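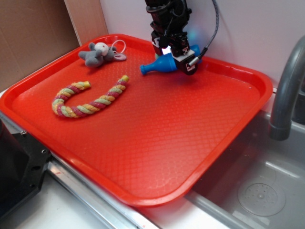
*Zulora bench cell with red tray and mixed soft and rigid items. Bottle held in the gripper above the tray.*

## Zulora Bench Cell - Setup and Care

The Zulora is a single-arm cell for sorting and clearing small household items. It ships with the arm, gripper, base clamp and one Pament tray.

**Mounting**

- Bolt the base to the bench before connecting power. Recheck the bolts after the first 25 hours.
- Place the tray beside the base with a visible gap between the two. Contact during a move will shift the tray and void the taught positions.
- Leave slack in the gripper cable at full wrist rotation. Do not tie it to the upper arm.

**Tray**

The textured floor can produce glare under direct lighting. If detection drops out on one side, move the lamp first and recalibrate second. Wash with mild soap and dry fully before use near the arm.

**Gripper**

Wipe the fingers every seven days. Hand-tighten the cable connector only - pliers will damage the thread. Replace finger pads at 3000 cycles, or earlier if round items slip.

**Spares**

| Part | Supplier | Pack |
|---|---|---|
| Finger pads | Hoxha | 10 |
| Gripper cable | Votholm | 1 |
| Tray, red | Pament | 1 |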